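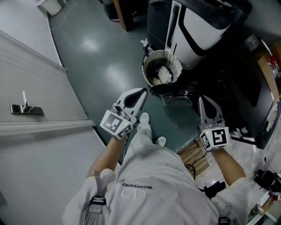 Khumalo Floor Wash, 64 oz

We first mixed this one up for Siyabonga Shezi's dance studio, where the painted floor had gone dull under years of the wrong soap, and we've been pouring it by the jug ever since! One capful goes into a bucket of warm water (a gallon or so is plenty), and you mop as you always would, no rinsing. Good on sealed concrete, painted boards and tile. Please keep it off waxed or oiled wood. Light lemon smell, gone by the time you've put the kettle on.

Refill jug, 200 oz, back in stock in May.
Item 154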